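February, early afternoon

Woke before the alarm and lay there listening to the bin lorry. Rain in the night, stopped by the time I got up. Porridge, the last of the brown sugar, then a second cup of tea standing at the back door. The crocuses by the drain have come up again, a bit flattened.

I had told myself I would do the bathroom cupboard this morning and I did, more or less. It has been on the list since before Christmas. The trouble with that cupboard is that the shelves are deeper than your arm, so everything that goes to the back stays at the back. I took the whole lot out and put it on the bath mat, and when that filled up I used the lid of the laundry basket and then the edge of the bath. It took far longer than I thought. Two shelves should not hold that much.

Most of it was easy. Old plasters that had lost their stick, a sponge gone hard, three half-used tubes of the same toothpaste which I squeezed down and put together in the mug. A hot water bottle with a perished neck. The eye bath we had at Mapplebeck, which must be older than the cupboard. I kept that, though I can't think when I would use it. It came with us in the move wrapped in a flannel and the flannel was still round it.

The creams were harder. I seem to have bought the same hand cream every winter and started a new one each time before the old one was done. Jeltitine, the unscented sort. They changed the label at some point and I think I took it for a different cream. There was also the heavy ointment from when my heels were bad, bought in Gridosov at the chemist by the bus station, and it has separated, oil on top and a sort of chalk underneath. That went in the bin. I scraped it out first and washed the pot, then decided the pot wasn't worth keeping and threw that away too, so the washing was wasted.

Wiped the shelves with hot water and a drop of vinegar. The bottom one has a brown ring where something leaked, and it won't shift. I tried bicarb, left it 15 minutes, tried again. It is paler than it was. I cut a piece of the leftover lining paper to go over it and that will have to do. The lining paper was in the loft, so that was another trip up the ladder, and while I was up there I looked at the water tank and it seemed all right.

Stopped for lunch about 1. Cheese on toast with the end of the chutney. Listened to the programme on canals and missed the last part because the phone went. It was only the dentist's to move my check-up, now 4 o'clock instead of the morning. I would have preferred the morning but I said yes.

After lunch I went back up and started on what was to stay. I have never been good at knowing what to do with jars and bottles. Stood on a shelf they all hide each other, and the small ones fall over when you reach past. So this time I wanted them on trays, as my mother did in the pantry, so that you pull the tray out and can see what you have got. I had two trays from when we gave up the greenhouse at Girnorden and they were only holding string and old seed packets in the shed. Scrubbed them at the outside tap. My hands were so cold afterwards that I used some of the hand cream, which at least means one pot is a little lower.

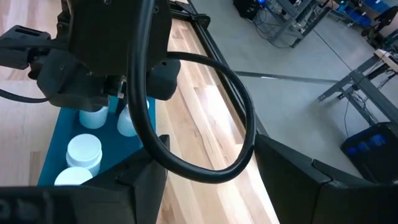

The lids are what bother me most. Half of them I had not done up properly, and a cream left open goes to a skin on top. I went round and tightened every one and wiped the threads with a damp cloth. Two had to be thrown away because the lid had split. I do wish they would make jars with wider mouths. You can never get the last of it out with your finger, and I am not buying a little spatula.

I also thought about labels. Anything white and plain looks like anything else white and plain when you haven't got your glasses on, and I don't take my glasses into the bathroom. I found the roll of sticky labels in the desk drawer and wrote the month on the ones I had opened, where I could remember it. For the others I put a question mark. If a question mark is still there by summer it can go.

The string from the shed is now on the kitchen windowsill with the seed packets. Most of the seed is out of date. I will try the lettuce anyway, on a bit of wet kitchen paper, and see if anything comes up. The beans I am less hopeful about – they have been damp at some point and the packet is stained.

What went out in the end was 5 carrier bags, though one of those was mostly the old lining paper. The glass is in a box by the front door for the bottle bank. I will take it when I go for the paper, if it is dry. The ointment smell is still on my cardigan.

The cupboard door shuts properly now. It never used to, and I had thought it was the hinge, but it was the hot water bottle pushing from inside. I have put the towels back on the top shelf, the thin ones at the front as those are the ones that get used. There is a gap beside them. I thought of moving the spare soap there but left it.

Still to do: the drawer under the basin, which is all hairgrips and hotel shampoo. New bulb for over the mirror, bayonet, 3 in a pack if they have them. Ask at the chemist whether they take back old tablets, as I found a strip of something with the name worn off and don't like to put it in the bin.

Soup for supper, the leek one from the freezer. It has come out very thick and wants some milk. Took it out too late, so it will be gone seven before I eat. Clouding over again from the west. I have brought the washing in and hung it on the rack, and the bath mat is over the side of the bath to dry.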